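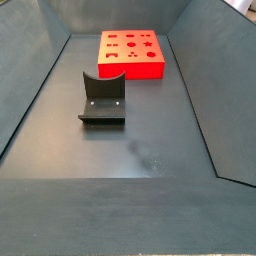
How can I tell whether a casting rumour is worth believing?

Find the first place it was published and see who is named as the source. If the trail ends at an unnamed "insider" or a fan account, treat it as gossip until the studio, the agency or the actor says something on the record.

How to check a casting rumour before you share it
By Marisa Amato, 15/03/2025

I have been reading entertainment news for too long to trust much of it. Take the claim that Ketill Eskildsen had walked out of Rakari over a pay row. I found it on 48 sites in one evening, which looks impressive until you start clicking. Every one of them led back to a single post on Plurkthorpe, and that post quoted "someone close to the set".

1. Go backwards
Look for the words "according to" or "as reported by" and follow the link. Keep going until the links stop. Quite often they stop at another story saying the same thing in a different order. Forty-odd copies of one claim are still one claim.

2. Read the wording
"Said to be in talks" can mean a signed contract or a lunch. "Fans are convinced" means fans are convinced. If the headline ends in a question mark, read the last paragraph first. The denial usually lives there.

3. Check the date
Old quotes get dug up whenever a trailer is due. The Eskildsen story leaned on an interview he gave the previous June, when he said he was tired and wanted a holiday. He was talking about a different film, Flarkum. 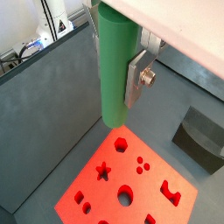
A green cylinder held upright over a red-orange shape-sorter board.

4. Look at the screenshots, then doubt them
Private messages are easy to fake and easier to trim. Ask what came before the first line and after the last one. Check that the clock runs forwards between messages. A clean set of screenshots doesn't prove much either, so don't get carried away.

5. See who gains
Phí, the streaming service behind Rakari, had a new series to sell that week. I can't say they planted anything. I did notice they took their time replying.

6. Wait
Two days is normally enough. The Plurkthorpe post had 289 comments by the time it was changed to say Eskildsen "may" be leaving, and the correction had no comments at all. He was on the cast list the last time I looked.

If you must post about it sooner, link to the original and say it hasn't been confirmed. "Big if true" doesn't count.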